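# Budget for the bench, then the arm

I have sat through a lot of equipment planning meetings and I still love them, which my family considers a defect. Give me a spreadsheet with a blank column headed "robot" and I'm happy until supper. So when the refurbishing shop at Clunthorpe asked me to look over their plan for automating part of their computer teardown and rebuild work, I said yes before they'd finished the sentence.

Their plan was a good one. It was also, like nearly every first plan I've read, mostly a plan to buy an arm. The arm had its own page. Everything around the arm shared a line near the bottom called "sundries."

I want to argue for turning that upside down. I think small shops should be buying this equipment, and I think far more of them could afford it than believe they can, but the money has to go in a different order than the catalogues suggest.

Start with what the work is. A desktop tower on its side has memory to pull, a card to lift out, drives on their plastic releases, cables everywhere. Some of those jobs suit a machine well. Some are a nightmare for one. A person clears a stray cable with the back of a knuckle and never thinks about it, and that one small motion can cost a programmer a week.

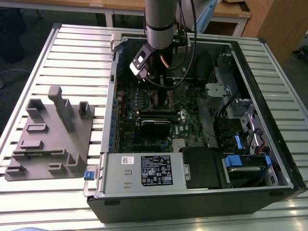
What makes a job like this possible is that things are where the program expects them to be. Printed fixtures do more for that than any upgrade you can make to the arm. A plate with a few posts and brackets gives parts a known place to sit, and if the first version is wrong you print another overnight. Flora Purves, who ran the fixture work at Clunthorpe, went through version after version in July and kept every one of them in a milk crate under her desk. I asked what the crate had cost and she laughed at me. It was filament and evenings. The evenings should have been in the budget, mind you, and they weren't. If you take one thing from this essay, put your fixture person's hours on the page with a number beside them.

Next is the gripper. People treat it as an accessory, and I understand why, as the quote usually puts it well below the arm in smaller type. But the gripper is the part that touches your work. The arm's job is to carry it there. A cheaper arm with a well-chosen gripper will beat a lovely arm with the wrong fingers on it every day of the week, and I'd say the same about the camera you hang beside it. Ask the vendor what happens when you want different fingers. Can you make your own? Do they bolt on with screws you already stock? Can your shop get at them with the gripper still mounted, or does the whole wrist come off?
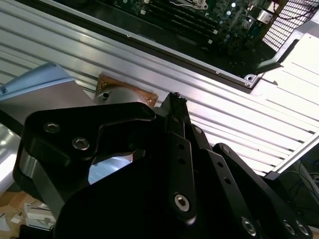

*A close look at the linkage, with the memory slots behind.*

Wandon, the first supplier Clunthorpe talked to, wanted to sell a sealed unit. Very tidy, very handsome, and any change to the fingers meant a parcel and a wait. Villanueva quoted a plainer open one with all its hardware on show. The shop wavered for a good while. I was firmly for the plain one. In the first year you will change your mind about fingers constantly, and you want that to be a ten-minute job with a hex key, done by whoever noticed the problem.

There's a fair case on the other side, and Rozália Polák made it to me over a very long lunch. She plans equipment for the repair depot at Irnia, and she thinks I'm far too fond of tinkering. Her view is that a sealed unit protects a shop from itself. Open hardware invites fiddling, and fiddling eats the hours that were supposed to be saved. She has watched a station sit idle for 2 weeks while three clever people disagreed about a fingertip. I don't have a perfect answer to that. I'd say write down who is allowed to change the fingers, and keep the last working set in a labelled bag. She'd say buy the sealed one and go home on time. We split the bill.

Where Rozália and I agree completely is on practice stock. You need machines you can afford to ruin. Clunthorpe had put down nothing at all for this, on the theory that a refurbishing shop is full of old computers, and so it is, but those computers are inventory and the sales side wants them back. We set aside 30 towers and boards as scrap from day one, written off on paper so that there'd be no wincing. It changed how people worked. They tried the hard things early.

And the hard things are marvellous, I have to say. Everyone warms to the idea of a robot pulling a drive, but my heart goes straight to the processor. A CPU socket is a field of tiny contacts that will not forgive a clumsy drop, and the chip has to be put down flat and square. Most of us hold our breath doing it by hand.
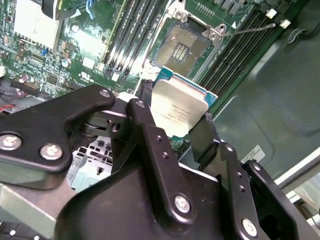 I wouldn't put processor work in anybody's business case for the first year. Put it in the plan, though, under its own heading, with practice boards assigned to it and no promised date. A shop that only budgets for the dull certain tasks will get a dull machine and lose its best people's interest in it by winter. A bit of room for the ambitious job keeps everybody leaning over the bench.

So here's how I'd lay out the page, if you're staring at that blank column now. Bench and lighting first, including a solid surface at a height your staff can stand at. Then fixtures, counting hours. Then the gripper, with a spare set of fingers in the first order. Cameras after that. Practice stock. Training for at least 2 people, so that one of them can take a holiday. Then look at what's left and go shopping for an arm.

You'll likely end up with a smaller arm than the one on the brochure. Clunthorpe did, and there was some muttering about it. The difference paid for a second bench, so fixtures can be tried on one while the other keeps going, and Flora has asked for a bigger crate.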